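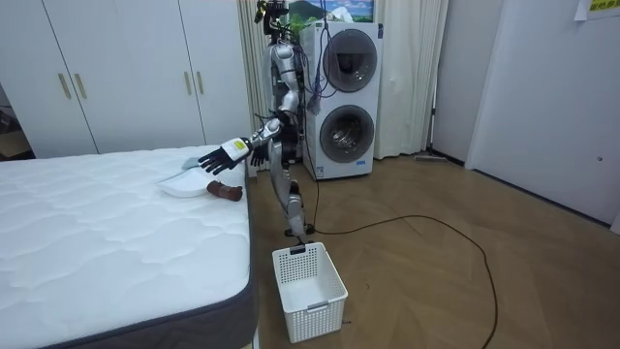 你家管扫地的那样东西叫什么?扫帚、笤帚、扫把、芦花帚?装灰的呢,簸箕、畚箕、撮箕,还是一个你在外面从来没听别人说过、写也写不出来的音?

如果你读到这儿,嘴里已经冒出了一个词,那我们很想认识你!

“家里话”第二期现在开始招募参与者。我们收集的是各地方言里跟家务有关的词和说法:打扫、洗晒、铺床叠被、缝补、收纳、刷锅洗碗,以及大人催小孩干活时说的那些话。项目由 Raltitz 语言工作室发起,录音和档案由 Wivutska 声音资料馆保存,整理出来的词汇集会交给 Vasiliauskas 出版社编成一本小册子。

第一期在七月收尾,来了49位参与者,最后留下141个条目。数字听上去不大,可每一条都有人一遍一遍念过,有例句,有用法,很多还带着一段家里的故事。有位浙江的参与者交来一个表示“把被子抻平但不叠”的动词,我们翻了手边能翻的词典,没有查到。她说她外婆天天用。收到那条录音的下午,办公室里没有一个人在干正事,都在学那个音(学得都不像)。

还有一位四川的参与者,原本只打算来讲厨房里的词,讲着讲着讲到了他父亲怎么骂人扫地扫得不干净,“猫儿洗脸”“画花脸”一串一串地往外蹦。我们后来给这类说法单独开了一个门类,叫“嫌弃话”,现在是全档案里最热闹的一块。第二期很希望能把它再养胖一点。
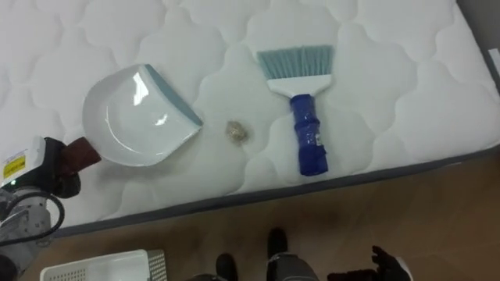
Eglė Rozīte
“家里话”项目统筹

为什么偏偏是家务

方言调查做了很多年,农具、节令、亲属称谓、地名,前辈们都记得很细。家务词当然也有人记,不过常常只是词表末尾的一小栏:一个名词,一个注音,完了。可是家务里最有意思的往往是动词。同样是“擦”,擦桌子、擦窗、擦小孩的脸,在不少地方是不同的字。同样是“晒”,把被子摊开晒和搭在绳上晒,也可能各有各的说法。北方有些地方把用短笤帚扫床叫“扫炕”,搬进楼房以后炕早没有了,话还留着。我们想听的就是这样的词。

这些词也走得很快。家里的东西换了,住的房子换了,跟孩子说的话也换了。很多参与者告诉我们,他们自己听得懂,但很久没有说出口。第一期有好几位是打电话回家问了一圈才交的稿,电话一打就是一晚上,交上来的录音里能听到一屋子人在抢着纠正发音。那种录音我们特别喜欢,请不要剪掉!

我们找什么样的人

会说任何一种汉语方言,并且小时候在家里听过、用过的人。说得不流利没有关系,只会听、能把长辈说的话转述出来也行。年满十八岁;未成年的朋友可以和家长一起报名,由家长登记。

不要求语言学背景,不要求会国际音标。注音由我们来做,你只管说。

也很欢迎结伴报名:母女、祖孙、兄弟、同乡室友都可以。两个人一起聊,比一个人对着手机念词表自然得多,常常聊到一半就吵起来,“不对,我妈不是这么讲的”,好词都是这么吵出来的。

这一期我们特别缺下面这些地方的说法:晋语各片、湘西、闽北、皖南、桂北平话,还有西北的兰银官话。如果你来自这些地方,请一定来信,哪怕只记得几个词。长期生活在海外、家里仍讲方言的朋友也请来,有些说法可能在老家已经很少听到了。

参与者要做什么

先填一份简短的登记表,写明你的方言是哪里的(请写到乡镇或街道,只写“山东话”“广东话”我们会回头来追问你),跟谁学的,现在还跟谁说。

然后你会收到一份提示单。提示单上没有标准答案,也不给普通话词条让你翻译。第一期试过翻译的办法,效果不好,大家会不自觉地往普通话靠,“吸尘器”翻来翻去还是吸尘器。现在我们改用情境,比如:“下雨了,衣服还在外面,你奶奶会喊什么?”“客人马上到,家里还乱着,大人会让你先弄哪里?”“床底下滚进去一颗扣子,你怎么把它弄出来?”你用方言讲给我们听就好。

录音用手机就可以。找一间安静的屋子,关掉风扇和电视,手机放在桌上,不要拿在手里。每段想录多长录多长。讲错了不用重来,接着讲。

录完上传之后,我们的整理员会跟你约一次通话,逐条核对读音和意思。这一步最花时间,也最好玩,请给自己留足余地。 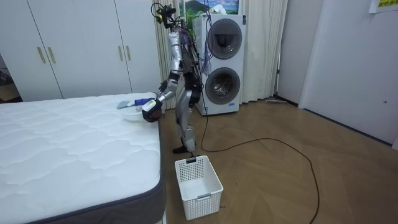

两场线下聚会

除了远程录音,这一期还安排了2场线下聚会,地点都在 Wivutska 声音资料馆的阅览室。

其中一场讲“床和被褥”。垫的、盖的、铺的、掖的、拍的、抖的,各地叫法差得很远,有些地方褥子和垫被分得清清楚楚,有些地方一个词包圆。主持人是 Vija Lill,她整理了第一期的全部铺床条目,对“掖被角”的各种说法着迷到了会在电梯里问邻居的程度。

另一场讲“扫和擦”,由 Marcus Dvorak 主持。他会带来一批旧词表的复印件,大家可以对照着看,自己家的说法在纸上是什么样子,又有哪些纸上没有。这场会留出整段时间给“嫌弃话”,请提前想好你家最厉害的那一句。

聚会有茶和点心,全程录音,不想被录的人可以坐在靠门那一侧的桌子,那边不放话筒。阅览室在一楼,轮椅可以直接进出。带孩子来也可以,隔壁房间有绘本。路远的参与者可以申请交通补贴,登记表最后一栏打个勾,我们会来联系。

报酬和署名

每位完成核对的参与者都会收到一份酬劳,按录音条目计算,金额写在登记后发给你的协议里,请看过再签。协议不长,读不明白的地方直接问我们。

词汇集里,每个条目后面都会写提供人的名字和家乡。想用化名、只写姓、或者写上教你这个词的那位长辈的名字,都可以。第一期有三分之一以上的人选了最后一种,排版的时候我们自己也看得很高兴。

录音归你所有,资料馆持有的是保存和研究使用的许可。你随时可以要求撤下某一段,不用说理由。任何商业用途都会另外征求你的同意。

我们同时在找两位整理员

这是有薪的兼职,远程工作,时间自己安排。工作内容是听录音、转写、跟参与者通话核对、写释义。需要能熟练使用国际音标,母语或近母语水平掌握至少一种汉语方言,有耐心听人讲跑题的话,并且能从跑题的话里捞出词来。做过田野调查的优先,没做过但耳朵好的也请来试试。

申请整理员请附上一段自己方言的转写,内容不限,附原录音。不需要求职信,写几句你最喜欢的一个家务词,告诉我们为什么喜欢它,就很好。我们会把每一封都认真读完。

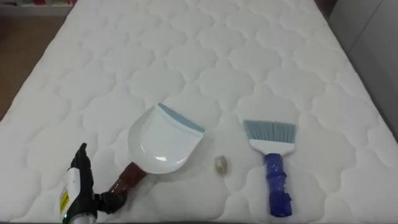

绗缝床垫上的簸箕、小石头和手刷

常被问到的几件事

我的方言很“普通”,跟普通话差不多,还有必要参加吗?有!北京、东北、河北的说法我们收得很少,正因为大家都觉得自己没什么可讲的。“归置”“拾掇”“划拉”在各家的用法并不一样,我们很想知道你家划拉的到底是什么。

词不会写怎么办?不用写。实在想写,用同音字代替,旁边画个圈就行。

家里老人不愿意对着手机说话怎么办?不勉强。可以先由你来说,请老人在旁边听。通常过不了多久,老人就忍不住开口了。开口之前,请告诉他们正在录音。

我家是两种方言混着讲的,算哪一种?两种都登记,再说说谁对谁讲哪一种。混着讲的家庭我们很欢迎,骂人用一种、哄人用另一种的,更欢迎。

能不能只交一个词?能。

报名

登记表可以在 Wivutska 声音资料馆的前台领取,也可以写信给项目组索取电子版,信里请注明“家里话第二期”和你的家乡。参与者登记由 Dzintra Koppel 负责,整理员的申请请寄给 Saulius Stankevičius。登记和申请都从2018年10月29日开始受理。参与者没有名额上限,什么时候想起一个词什么时候来都行;整理员招到合适的人就截止,请早一点寄。

收到来信后我们大约2周内回复。如果一直没有回音,请再写一封,多半是我们还在学你上一封信里那个词怎么念。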